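3.2 Why people keep coming back to the same walk

One of the real pleasures of this study was finding out how much people have to say about a walk they take all the time. We had expected short answers. What we got were long, lively talks about birds, neighbors, sore knees and the best hour to be outside, and many of them ran well past the time we had set aside.

Three themes came up again and again. The first was ease: walkers liked a route they could start without planning, in whatever shoes were by the door. The second was company, even the silent kind – a nod from a stranger seemed to count for a great deal. The third was change through the year, which we had nearly left out of the interview guide (Romaniuk and Siu added it after the pilot in January, and we are so glad they did!).
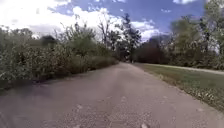 Figure 4. A paved path with dense shrubs along its left side.

Change through the year mattered most to those who had walked in Zidari for a long time. They spoke of the first buds the way other people speak of holidays. One woman kept a notebook of what was in flower, and let Kwok copy out two pages of it, which we return to in Section 4.

Newer walkers talked more about ease and far less about plants. We find this split exciting, as it suggests that attention to the seasons is something people grow into – a habit learned on foot, over years. Au and Poon read all the transcripts again with this in mind and coded each mention of weather, leaves or light on its own. Their codes agreed closely, and the few that did not were settled by talking them through.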